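Category: Set-Up Guides > Simulated Cells > Good Practice

4.2 Checking the cell before a block task

Get this section right and the rest of the Gurkden guide goes so much faster! Work through it every time you load a Somero table layout, even one you know well.

1. Load the layout and pause it at step 0.
2. Raise the gripper clear of the tallest block, with the fingers open.
3. Compare the block positions with your task sheet. Write down any letter that reads differently when turned – 6 and 9 are the classic pair.
4. Set the step limit to 3000. Long runs may go to 3638, but log the change.
5. Look at the cell from two viewpoints before you press Run.

Note: Shadows can make a printed face hard to read. Change the viewpoint and leave the lights alone, or your runs won't compare.

CAUTION: Never copy a simulated speed setting straight to a real arm. Abundio Escobedo keeps the approved list under code 2329.

Blocks on the table, gripper above:

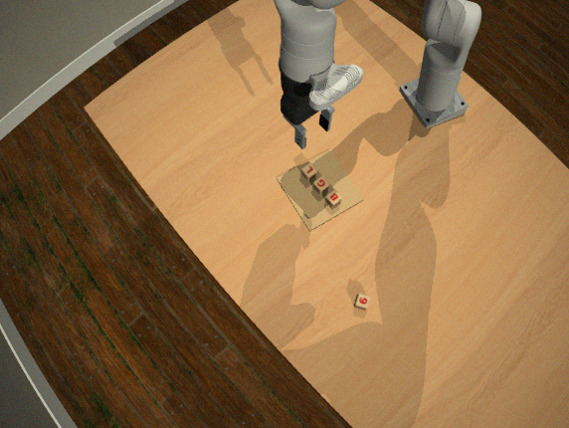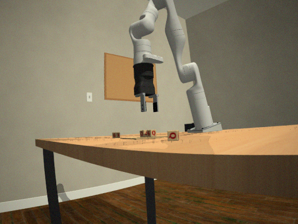
6. Save the start state under a new name and add your initials. I love this step – it has rescued so many of my runs.
7. Press Run and stay with the first pass.

Related
Naming start states
Lozano gripper limits
Undton log format

Last updated: December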